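Bed making, again

A reader wrote in after the dishwasher post to ask why I keep saying household robots are further off than shop-floor ones when the arms are the same arms. Fair question. The short answer is cloth. The long answer follows.

I spent most of February going through the Hernevell recordings, a set of 1,152 short episodes of bedroom chores done with hand-held grippers. Harpreet Sutherland runs the project and let me read the annotations before they were cleaned up. I was mainly after failures. My day job is at Plarngate, where we put machined housings into trays, and I wanted to know how much of what we do would carry over to a bedroom.

Very little, as far as I can tell. A housing has six faces and a datum. If the gripper closes to the expected width, the part is there, and if the width is wrong, the part is missing or crooked. You can write that check in one line, and we did, years ago. It has been running on the Sasthorpe line ever since with two changes, both to do with a sensor bracket.

Now take a blue item of cloth lying on a bed. Jaw width says almost nothing. One layer and two layers differ by less than the compliance of the fingers. A pinch at the edge pulls creases into the middle of the cloth, and those creases are the state you have to estimate before the next move. The far side may be folded under, and no camera at the wrist will tell you so until something gets lifted.
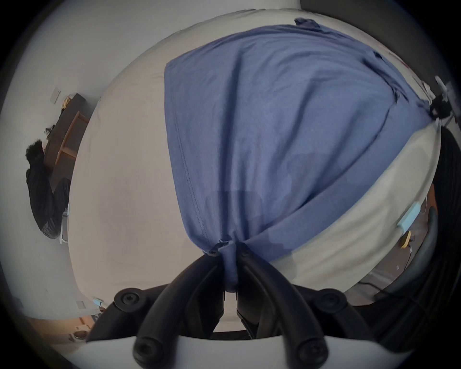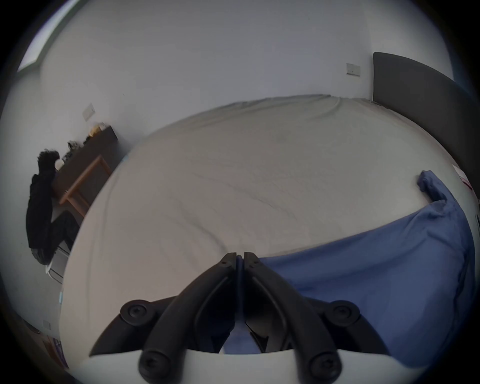
Blue cloth on a beige fitted sheet, from the gripper's point of view.

The annotators split each episode into grasp, move, release and regrasp. The regrasp column is the one to read. Of the episodes I tagged as folding or spreading, 134 had at least 3 regrasps on the same edge. A person guiding the gripper does this without thinking: take hold, pull, see that the corner has rolled, let go, take hold again a little further in. A policy trained on the result has to learn when to give up on a grasp, and the labels don't mark that moment. Harpreet's view is that they shouldn't, and that with enough episodes it will come out of the motion by itself. I remain doubtful. We may both be arguing from whatever we happened to work on last.

The fisheye view helps more than I expected. You lose straight lines, so any metric work needs a decent calibration, but you get the near edge of the cloth and the far side of the bed together. With our narrow lens at Plarngate you would see fabric and nothing else. I would take the distortion.

Fitted sheets deserve their own post. The elastic stores energy, the corner wants to come off the mattress the moment you pull the opposite one, and a single arm has no good answer. Two arms do better if the second can simply hold. Holding is underrated. In our cells the fixture does the holding, and it was machined to a tolerance. A mattress is a poor fixture.

So, can a machine do this chore yet? Under lab conditions, with one known item starting out fairly flat, I'd say yes, slowly. With an arbitrary pile on an arbitrary bed, no. I would not quote a success rate for the second case because I don't trust any definition of success I've seen. "Covers the bed" and "looks made" are different tests, and the Adeleke rubric, which I was using for this, mixes them in one score.

Next I want to rerun the regrasp count with towels left out, as they are stiff enough to skew it. I also owe the same reader an answer about socks.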